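Modul Innenraum und Licht, Skript zur vierten Einheit
Leitung: Juwita Lubis

4.1 Decken lesen
Wer einen Raum betritt, schaut auf den Boden. Wer ihn beleuchten soll, schaut nach oben - und findet dort meist alles, was auf dem Grundriss keinen Platz hatte. Für die Übung in Tanholm gilt: erst die Decke skizzieren, dann reden. Das Treppenhaus zählt mit, auch wenn es nachher keiner entworfen haben will.
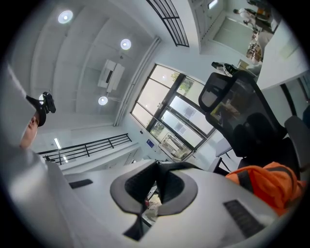
Abb. 4: Runde Deckenleuchten, schwarze Geländer und Sprossenfenster

4.2 Tageslicht und Kunstlicht
Ein großes Fenster mit Blick ins Grüne erledigt im Mai viel Arbeit, im Winter um 16 Uhr gar keine. Messen Sie daher zweimal. Afiq Halim kam in Bistby am Fenster auf 2000 Lux, im Gang auf 124. Sein Mittelwert war rechnerisch einwandfrei und galt für keinen einzigen Sitzplatz.

Abgabe: eine Deckenskizze, zwei Messreihen, Text höchstens 471 Wörter. Die Messgeräte gehen zurück an Sugeng Jugah, mit Batterien.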